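Shop > Kitchen & Table > Egg Cups & Breakfast Ware > The Callier Egg Cup

The Callier Egg Cup, white

Last updated: September

We have been selling breakfast things for a good long while now, and if there is one item people write to us about more than any other (apart from the butter dishes, which have a following all of their own) it is the Callier. It's a white ceramic cup with a metallic rim shaped like an eggshell, sitting on a round white base, and it has stayed in the range through three changes of catalogue and one change of kiln.

The shape came from our own breakfast table. We were fed up with cups that held a medium egg beautifully and then let a small one sink until you were digging about for it with the end of the spoon. The Callier narrows gently on the inside, so a small egg stops a little higher than you'd expect and a large one still sits down snugly. Duck eggs are a tight fit, I'm afraid. If you keep ducks, or have a neighbour who does, have a look at the Findar instead, which is the same idea made wider and comes in white or a speckled oatmeal.
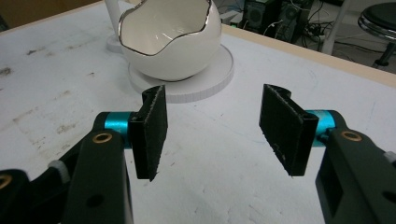 2 min read

The base is broad for the size of the cup, and we went back and forth over it for months. The first ones we had made were slimmer and much prettier on the shelf, but they tipped over the moment a child went in with a toast soldier! The one we settled on stays put, and it catches a fair bit of yolk and most of the shell as well, so you can leave the saucer in the cupboard if it's that sort of morning.

It weighs 70 grams and goes in the dishwasher, top rack please. The glaze is food safe and doesn't mind egg, though if yolk has dried on overnight a soak in warm water will shift it far better than a scourer. Lots of you use it for other things, too: salt by the cooker, a single snowdrop, cocktail sticks, rings while you're doing the washing up. One customer bought a dozen for serving chocolate mousse at a christening and kindly wrote afterwards to say they went down very well.

Sold singly, or as a set of four in a card box that's sturdy enough to post. The stock number is 1339 for the single cup and 2051 for the set, handy if you're ordering by telephone. Each firing comes to 1000 cups, and when one has sold through there's usually a wait of a few weeks for the next, so do put your name down if it's showing as out of stock.

Goes nicely with the Unnithan egg spoons, which are horn and won't taint the yolk, and with the Stolteck toast rack if you like your toast crisp and don't mind it going cold.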